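Program settings lost after moving old app to a new Windows PC

Community > Desktop Software > Older Programs
Posted by Felicja Nowakowski, November 2018
Status: Solved

I keep the stock records for a small kitchen goods shop, and we still use a program called Wotinier. It was written for Windows 2000 by a local firm named Makowska that has since closed. I have the original CD and the serial number, so installing it is not the issue.

Last week I moved it from an old XP machine to a Windows 10 laptop. The installer ran to the end without an error. The program opens and I can type in new items. When I close it and open it again, the items are there but all my settings are gone. The currency goes back to the default, the printer goes back to "none" and the column widths are reset. If I run it as administrator the settings stay, but then the items I typed in earlier are missing and I get a different list.

Things I have tried so far:
Compatibility mode set to Windows XP (Service Pack 3). No change.
Compatibility mode set to Windows 98. The program would not start.
Uninstalling and installing again to the same folder. No change.
Turning off the antivirus while installing. No change.

The program is in C:\Program Files (x86)\Wotinier. There is a file called WOTINIER.INI in that folder and its date has not changed since I installed it. The data file is STOCK.MDB in the same folder, and its date has not changed either, which I don't understand, as the items I type are being saved somewhere.

I do not want to run it as administrator every day, and the other person who uses this laptop does not have the administrator password. Is there a way to make it save normally? 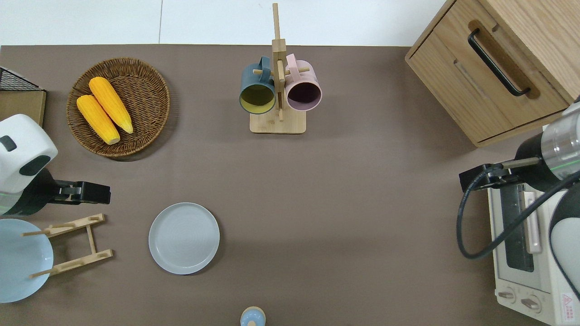

Older Programs

2 replies, 1 marked as accepted

Nolero

Try right-clicking the shortcut, Properties, Compatibility, and tick "Run this program as an administrator." Worked for me with an old label printing program. If it asks for a password just make the other user an administrator too.

Or put it in a virtual machine with XP.

Genowefa Czarnecka
Accepted by the poster

What you describe is file virtualization. Starting with Vista, a normal user can't write to Program Files. When an old 32-bit program tries to, Windows quietly sends the write to a private folder for that user. The program thinks it wrote to its own folder. When you run as administrator the redirection is off, and the program uses the real files. That is why you see two different lists.

Your items are almost certainly here:

C:\Users\(your user name)\AppData\Local\VirtualStore\Program Files (x86)\Wotinier

AppData is a hidden folder. Paste the path into the address bar of File Explorer with your own user name in it and it will open.

The settings are a separate matter. Some programs of that age write settings to an INI file in the Windows folder, and some use the HKEY_LOCAL_MACHINE part of the registry. Either one can go wrong for a normal user. I would deal with the data first and see whether the settings follow.

Do it in this order.

Close the program on every account. Copy the VirtualStore\...\Wotinier folder to a USB stick. Copy the Program Files (x86)\Wotinier folder to the same stick under another name. Don't skip these copies.

Uninstall the program. Make a new folder directly on the C drive, for example C:\Wotinier. Install again and choose that folder when the installer asks. If it doesn't ask, look for a "Custom" button on the second screen.

Right-click C:\Wotinier, Properties, Security, Edit. Select Users and tick Modify. Click OK. This lets both of you write to the folder without the administrator password.

Copy STOCK.MDB from whichever of your two backups has the list you want to keep. Open each one first if you aren't sure. If both contain items you need, you will have to retype the shorter list, unless you own Access and know how to append one table to another.

Rename the old VirtualStore\...\Wotinier folder to Wotinier_old. The program shouldn't look there any more, but this way you'll know for certain.

Start the program as a normal user, set the currency and printer, close it, and open it again.

If the settings are still lost, open WOTINIER.INI in Notepad and look for a line that starts with Path= or DataDir=. On several programs from those years that line still holds the old folder. Change it to C:\Wotinier and save.

I don't recommend making the second user an administrator. It fixes the one program and opens up everything else on the laptop.

Comments on this reply

Felicja Nowakowski

The VirtualStore folder was there with my STOCK.MDB in it, 200 items. The administrator copy only had the test entries, so I kept the first one. I reinstalled to C:\Wotinier and set the permission. The data was fine, but the settings still didn't stay. There was a DataDir= line in the INI file pointing at the Program Files folder. After I changed it the currency and the column widths are kept. The printer still goes back to "none" when the laptop is started with the printer switched off. I can live with that.

Genowefa Czarnecka

The printer part is normal for programs like this. It checks for the printer on startup and drops it if there is no reply. Switch the printer on first. Also change your backup job to point at C:\Wotinier, as it will still be copying the old folder.

Nolero

I had the same thing with Wastov after an update in March and never found out where the files went. Found them in VirtualStore just now. Thanks.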